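How to Clear a Table After Prepping Squash or Melon

By Hwa-young Seok
Updated 6/19/20
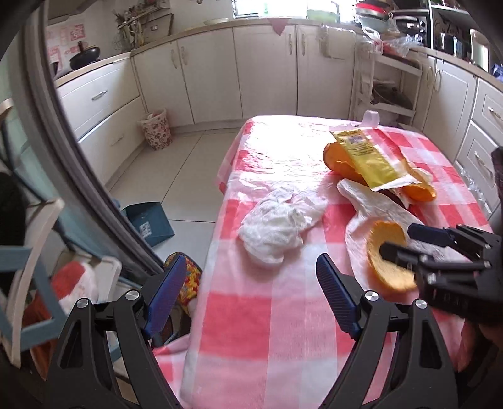
Cutting up squash or melon takes a few minutes. The mess it leaves takes longer if you start wiping before the rinds and wrappers are gone. I work from the largest pieces down to the smallest and leave the wet cloth for last.

What you need

A waste basket, lined
A bowl or bag for food scraps
Two cloths, one damp and one dry
Dish soap
A dustpan and brush

Step 1. Put the food away
Get the cut flesh into a covered container and into the refrigerator. If you weighed out portions for the freezer (I do 300 grams to a bag), seal and label them now. Mine last until July if I start early in June.

Step 2. Pick up the rinds
Hold each half-shell with the hollow side up so that any juice stays in it. Carry it to the sink, tip it out, then put it with the scraps. Thick rinds break down slowly in a compost bin, so cut each one into 6 pieces first. If your town doesn't take food scraps, wrap the rinds before they go in the trash – they start to smell within a day in warm weather.

Step 3. Sort the plastic
Packets, wrap, disposable gloves and thin bags all tend to end up in one pile. Go through it once. A bag that is clean and dry can be folded and used again. Wrap and used gloves go in the trash. Check a printed packet for anything left inside before you throw it out, and cut off the label if you want to keep the cooking directions.

Peel gloves off from the wrist so they turn inside out.

Step 4. Wipe the cover
A clear plastic sheet over a cloth tablecloth makes this part easy. Wipe from the far edge toward you with the damp cloth and a drop of soap, and catch the seeds in your other hand. Go over it again with plain water, then dry it. Lift the corners to see if juice has run underneath. If it has, take the sheet off and blot the tablecloth with cold water. Do not rub – orange squash leaves a stain that spreads.

Step 5. Chairs and floor
Move the chairs back and shake out the cushions. Seeds get under them. Sweep toward the dustpan, starting at the table legs, and empty it straight into the basket.

Take the scraps out the same evening. Rinse the scrap bowl and leave it upside down to dry.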